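Tischdecken, ein kleiner Thread 🧵 (wird länger, holt euch einen Kaffee)

Ich wurde gefragt, womit man anfängt, wenn man für einen langen Tisch eine Decke sucht und im Laden völlig erschlagen ist. Ich sammle seit Jahren Tischwäsche, also schreibe ich das jetzt mal auf, so wie es mir einfällt.
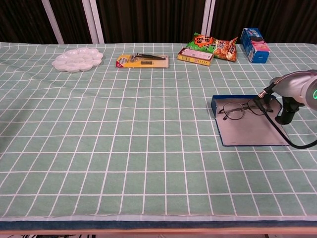
1/ Das Muster

Karos und Gitter mag ich sehr, gerade die feinen, weiße Linien auf blassem Salbeigrün zum Beispiel. Sie machen einen langen Tisch ruhig, ohne dass er langweilig wird. Man muss nur damit leben können, dass jede kleine Welle im Stoff an den Linien sofort auffällt. Mich stört das gar nicht, meine Schwester macht es wahnsinnig.

2/ Messen, und zwar vorher!

Ich weiß, ich weiß. Aber ich habe selbst einmal eine Decke von 115 cm Breite gekauft, weil sie im Regal so schön lag, und zu Hause fehlte dann links und rechts der Überhang. Sie liegt heute auf der Kommode im Flur und macht sich dort sehr gut. Für den Esstisch rechne ich auf jeder Seite eine gute Handbreit dazu, für Feste gern das Doppelte.

3/ Leinen oder Baumwolle

Meine liebste Leinendecke ist von Skondness, 271 cm lang, und die ersten Monate war sie steif wie ein Brett. Bitte nicht verzweifeln, das gibt sich mit jeder Wäsche. Baumwolle ist von Anfang an freundlicher und verzeiht auch, wenn man sie mal bei der falschen Temperatur erwischt. Wer kleine Kinder hat, nimmt Baumwolle und schläft besser.

4/ Rotwein

Kaltes Wasser, sofort, von der Rückseite her. Kein Salz, auch wenn meine Oma das anders gesehen hat und ich ihr ungern widerspreche. Danach etwas Gallseife, eine Stunde liegen lassen und dann ganz normal in die Maschine. Bei alten Flecken hilft manchmal die Sonne – im Juni hing bei mir eine Decke drei Tage lang auf der Leine, und der Fleck war am Ende nur noch zu finden, wenn man wusste, wo er gewesen war.

5/ Bügeln

Leicht feucht, von links, und die Decke dabei über einen Stuhl laufen lassen, damit das schon Gebügelte nicht wieder auf dem Boden knüllt. Ich höre dabei Hörspiele, dann geht es. Manchmal streiche ich sie auch bloß feucht mit den Händen auf dem Tisch glatt und gehe schlafen.

6/ Aufbewahren

Rollen ist schöner als falten, wenn ihr den Platz habt. Ich nehme alte Pappröhren aus dem Stoffladen (einfach fragen, die freuen sich oft, wenn sie die loswerden) und wickle erst Seidenpapier darum. Gefaltet geht natürlich auch, nur dann bitte ab und zu anders falten, sonst werden die Kanten mit der Zeit dünn.

7/ Nachtrag, weil schon zwei von euch danach gefragt haben: Die gestreiften Servietten aus meinem letzten Beitrag sind von Plotidik. Ob es sie noch gibt, weiß ich leider nicht, meine habe ich vom Flohmarkt. Schreibt mir gern, wenn ihr sie irgendwo seht, mir fehlen noch zwei!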